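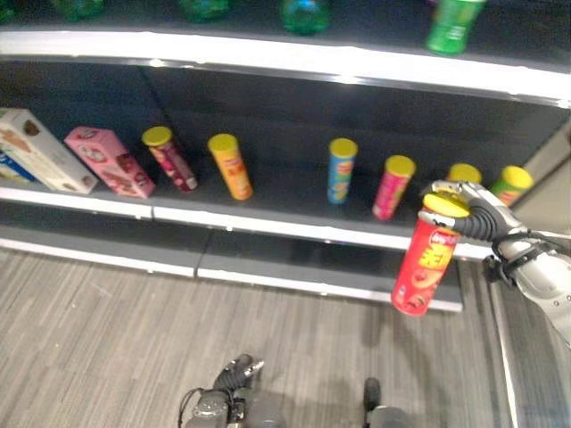

The Small Shop at the End of the Road

2019-11-11

When I moved to Rulow, the first building I learned to find in the dark was the shop. It stands where the bus turns, and its window is the last light before the fields. The village has 113 houses, a church with a locked door, and this one place where a person can buy bread, stamps, lamp oil and a bag of something salty for the way home.

I grew up in a city, and I thought of shops as places one passes through. In Rulow I had to learn another way. The first week I put my things on the counter, paid and left, and it was explained to me later, very kindly, that people had worried I was ill.

For this article I spent most of September visiting village shops in the hills between Rulow and Cornutis. I wanted to understand how they stay open, and what they sell when the supermarket is only half an hour away by car.

What is on the shelf

The answer to the second question is snacks. I had expected flour and potatoes, and these are there, usually on the floor near the door. But the best shelf, the one at the height of the eyes, belongs to chips, crackers, nuts and sweet drinks. The owner of the shop in Cornutis told me that she earns more from this one shelf than from all the bread she sells in a month. Bread must be fresh, and what is left in the evening she gives to a neighbor with hens. A can of chips can wait until spring.

She has kept the shop for a long time and she arranges this shelf herself. Tall things go at the back, new flavors on the left, where the children come in. She moves one product every few days so that people will look again. I asked if she had learned this from a book. She had learned it from being bored in winter, she said.

The wholesaler's van

Almost all the shops I visited buy from the same wholesaler, Didenko, whose van comes up the valley twice a week if the road is clear. The smallest order it accepts is 300 in our money. For a busy shop this is nothing. For the shop in Wasent, which has two shelves and one refrigerator, it is a difficult sum, and for years the owner had to buy more than she could sell.

Her solution was to share. Now she and the shop in the next village make one order together, and the van leaves everything in Wasent. The other owner comes down with a hand cart to take his part. In snow he uses a sled. They keep the accounts in a school notebook with a blue cover, and I was permitted to look in it. Matches, 2 cartons. Salt. Peanuts, the small ones – the large ones underlined and crossed out.

An hour on the bench

In Wasent there is also a bench inside the shop, between the refrigerator and the window. I sat on it for one afternoon. A man came for batteries and stayed to talk about his roof. Two girls bought one drink and asked for two straws. A woman read aloud a letter from the water company, and three people gave three opinions about what it meant. After this the owner made tea for everybody and did not write it down.

The hills are losing people, and it would be wrong to hide it. The school in Cornutis had over 900 pupils when the quarry was working. Today the building is used for storing chairs. Of the shops I had on my list, several were already closed when I arrived, with the opening hours still painted on the glass.

In Rulow ours is still open. The hours changed this autumn, and it now closes at six instead of seven, so I walk faster from the bus. Last night there was no bread left. I bought crackers and a piece of hard cheese, and stayed until the lights went off over the counter, listening to a long discussion about whose dog had been seen near the river.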